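Home | Projects | Reports | Contact

Kedlow Oral History Project - Progress Report to the Morrison Fund
Last updated: 2020-10-11

Dear friends at the Fund,

It has been a fuller season than any of us planned for, and I hope you'll forgive me if this runs longer than the April report. When we last wrote, most of the old cassettes were still in their shoeboxes. As of now 164 of them have been copied and checked, and the sound is better than we had any right to expect - on one of the ferry tapes you can hear the kettle going in the next room. The copies are kept in two places, one in Kedlow and one at the Coltberg library.
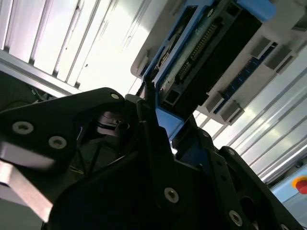
Blue drive caddy and drive cage.

Transcribing is slower going. Our typists have finished 3379 pages, and Chin-lung Chow has read every one of them against the tape, which took a great deal of patience with the cannery men, who liked to talk all at once. We changed the spelling of a good many street names along the way, and we're keeping a list of those for anyone who used the earlier drafts. 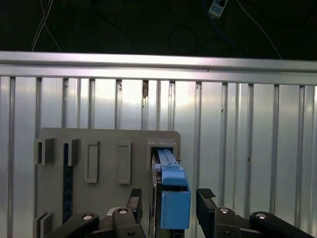
Cables above the aluminum rail.

We also recorded 21 new interviews, mostly with people who grew up along the Hulov road before it was paved. Several of them brought photo albums and stayed well past lunch, and one lady sang us two verses of a skipping song we had never heard before.

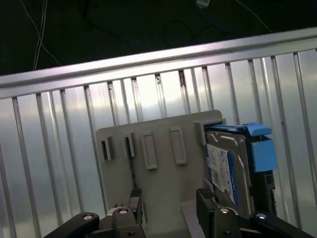
The family index has turned out to be the hardest part of the work. Cousins married cousins' neighbors, brothers shared first names, and half the farms changed hands inside the same three families. When I try to draw it out, the lines curve and cross like that pair of thin white cables coming down toward the railing, and I have to start again on a larger sheet. We'd like to have it ready in time for the spring open house.

As for money, we have $3000 left of this year's grant. We would like to spend it on the last of the typing and on 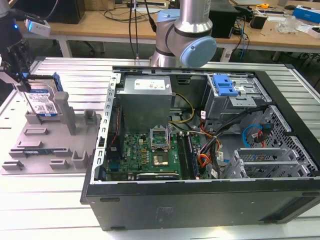 a small printed guide to the collection, with large type, for the library and the two schools. If you would prefer that we hold some of it back for next year, please do let us know.

With warm thanks from all of us in Kedlow

Print this page | E-mail this page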